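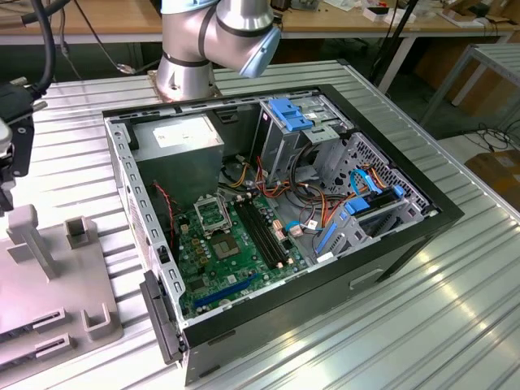 Babak Nikzad 在上一篇教程下面问：机械臂拆装台式机到底能不能用了，还是只能摆给参观的人看？他说自己手里有一批待翻新的旧机器，拆内存、拆处理器这种活每天都有人在做，想知道该不该现在就上设备。

简短的回答是：部分工序可以交给机械臂，整台机器还不行。下面按我们在 Selto 翻新间的做法，把怎么判断、怎么准备、怎么试跑写一遍。手上有协作机械臂和一张能打螺栓的台子，就可以照着做。没有设备的，看前两节也够用来做决定。

一、先把活拆成动作

不要问“机器人会不会拆电脑”，这个问题没法回答。把工序写成一张表，每一行只写一个动作，例如：

打开侧板
拔掉主板供电插头
掰开内存插槽两端的卡扣
垂直拔出内存条
松开处理器压杆，抬起固定框
取出处理器
把零件放进指定的位置

写完以后，在每个动作后面标三个字中的一个：“硬”“软”“盲”。

“硬”表示零件是刚性的，位置固定，抓取面清楚。内存条、处理器、光驱都算。

“软”表示零件会变形，主要是线。电源线、数据线、前面板的细线都算。

“盲”表示手能摸到，但相机看不见，例如藏在硬盘架后面的插头，或者被线束压住的卡扣。

标完再看比例。全是“硬”的工序，现在就可以试。有“软”的，要看能不能先由人把线理开。有“盲”的，暂时留给人做。

我们自己的表上，内存和处理器这一段几乎都是“硬”，所以先从这里开始。电源线那一段放弃了两次，到现在还是人工。

二、算一算值不值得

这一步很多人跳过去了，后面会后悔。需要的数据只有三个：同一型号机箱的数量、人工单台用时、每次换型号要重新调试多久。

我们第一批同型号的机器是 290 台，机箱、主板都一样。这种情况下，花时间把位置教准是划算的。如果每台机器都不一样，调试的时间会把省下来的时间全部吃掉，这时候建议先不要动。

还要记住，人不会因为有了机械臂就离开工位。侧板要人开，线要人理，出错了要人处理。计算的时候把看守的时间也算进去。

三、固定机箱和机械臂

1. 把机箱放倒，开口朝上。机箱立着的时候夹爪要横着进去，重力方向也不对，拔内存会把整个机箱带歪。

2. 机箱四周加挡块。刚开始我们只靠机箱自重，拔内存的时候机箱会挪一点，下一次抓取就偏了。带沟槽的铝台面很方便，挡块可以顺着沟槽调。

3. 机械臂底座用螺栓固定在同一张台面上。不要把机械臂装在一张桌子上，机箱放在另一张桌子上。两张桌子之间的相对位置，每天早上都可能和前一天不同。

4. 零件的放置夹具也装在同一张台面上，尽量靠近机箱，但不能挡住手臂转动的路径。先用手把机械臂拖过一遍所有位置，确认关节不会碰到光驱架和机箱边框。

5. 把线束推到两侧，用魔术贴绑住。绑线时留意机械臂自己的电缆，它转到极限位置时容易扫到机箱里面。

四、选夹爪，教位置

夹内存条用平行夹爪就可以，指尖要窄。两条插槽挨得很近，指尖太厚会碰到旁边那一条，或者碰到卡扣。我们最早用的是买夹爪时附带的宽指尖，后来换成了自己打印的窄指尖，内侧贴一层薄橡胶。

处理器不能用同一套指尖硬夹。夹两侧边缘可以，但是力要调得很低，方向必须垂直。条件允许的话用吸盘，抓顶盖的平面。

教位置时按下面的顺序来：

先教“安全高度”，也就是夹爪在机箱边框以上、怎么平移都不会碰到东西的高度。

再教“接近点”，在零件正上方，指尖已经张开。

最后教“接触点”。这一点不要靠目测，把机械臂设为力控模式，慢慢往下，碰到阻力就停，记下坐标，再退回一点。

插槽在台面上不一定和机械臂的坐标轴平行。与其每次都换算角度，不如给主板建一个独立的工件坐标系，取主板的一个角作为原点，长边作为一个轴。以后机箱重新摆放，只需要重新标定这个坐标系，里面的点不用改。

夹爪要对准插槽的长边，指尖从两侧夹住条子，下降时路径保持垂直。
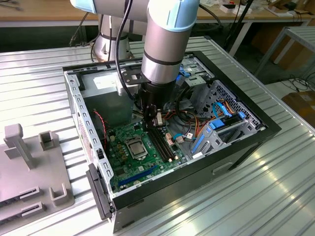
五、试跑内存这一段

第一次试跑请用坏内存、坏主板。插槽被撬裂是迟早的事，不要拿好板子去换经验。

拔出：先掰开卡扣，再夹住中间偏上的位置，垂直向上。速度调到最低档，力的上限从小往大加。如果到了上限还拔不出来，程序应该停下并报警，不应该自己加力。我们遇到拔不出来的情况，大多是一侧卡扣没有完全打开。

插入比拔出难得多。金手指中间有一个缺口，方向反了就插不进去，而机械臂并不知道自己拿反了。有两个办法：一是在放置夹具上做防呆，零件只能按一个方向放；二是在插入之前拍一张照片，比对缺口的位置。第一个办法便宜，也更稳定。

下压的时候看力的曲线。正常插到底，力会先升高，卡扣弹上来时突然下降。如果力一直升高没有下降，就是歪了，要退出来重新找位置。我们用的控制软件是 Pralline，它可以把每次的曲线存下来，出错以后翻看曲线，比看录像快。用别的软件也可以，只要能导出力的数据。

连续成功 9 次，才能算这一段过关。中间失败一次，就从头开始计数。这个标准是我们自己定的，可以按你们能接受的损失去改。

六、处理器这一段

这一段比内存麻烦，我建议内存稳定以后再做。

压杆需要先往下按，再往外拨，最后抬起来，是一条弧线。用直线路径走会卡住。可以用手拖着机械臂走一遍，把轨迹录下来回放，效果比自己写路径好。

固定框抬起来以后，检查它是不是停在打开的位置。有些主板的固定框会自己慢慢落下来，夹爪正好在下面的话，两边都会受损。我们在程序里加了一个停顿，让相机确认一次再往下走。

取处理器时不允许任何横向移动。针脚在插座里的那种，碰弯一根，整块主板就要返修。抬起到安全高度以后才能平移。

放回去的难度又高一级。到目前为止，我们放回处理器仍然由人来做，机械臂只负责递到插座旁边。这不丢人，也不影响前面的工序提速。

散热硅脂要人工先擦干净。吸盘碰到硅脂会打滑，夹爪沾上以后，下一个零件也会脏。

七、出错以后怎么处理

先把常见的几种写成固定流程，贴在工位上：

夹空了：退回安全高度，重拍一张照片，重试一次。再空就叫人。

掉件了：立刻停止，不要让机械臂去捡。掉进机箱里的零件位置不确定，继续动作很可能压坏别的东西。

碰撞停机：人过来手动拖开，检查指尖有没有变形，再重新标定接触点。不要直接点“继续”。

线弹回来了：人工重新绑好。如果同一个位置弹了两次，说明绑的地方不对，要换。

每次出错都记下来，写清楚是哪个动作、什么型号、怎么恢复的。记录积累起来以后，你会看到大多数停机都集中在少数几个动作上，先改那几个。我们的记录本到上个季度末有 1715 条，排在最前面的一直是线，夹爪本身的故障很少。

八、目前的结论

同一型号、数量够多、线已经理开的情况下，拔内存和取处理器可以交给机械臂，人在旁边看着。插内存可以做，需要夹具防呆和力的数据。装处理器、插电源插头、理线，仍然是人更快也更便宜。

如果你打算从零开始，先做第一节的表。表里“软”和“盲”超过一半，就等一等再买设备。

下一步我们准备试的是把机箱打开以后的初始检查交给相机：固定框是开是合，插槽里有没有条子，线有没有压在主板上。这一步不需要机械臂动作，风险小，做好了后面每一段都能用上。
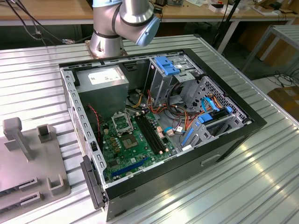

有读者留言说，他们那里每台旧机器的型号都不同，按第二节的算法根本不划算，问有没有折中的办法。

有一个，不过要求场地大一点。收货时先按主板型号分箱，同型号攒够一批再上台，零散的继续人工拆。分箱的标签写主板型号，不要写整机型号，同一款整机里面换过主板的很常见。攒批的下限取决于你们重新标定一次要多久，先拿秒表测一次再定。

另外有人问到笔记本能不能照这个流程做。我们没有试过，螺丝和排线太多，按第一节的标法，大部分都会落在“软”和“盲”里。等有了结果会另写一篇。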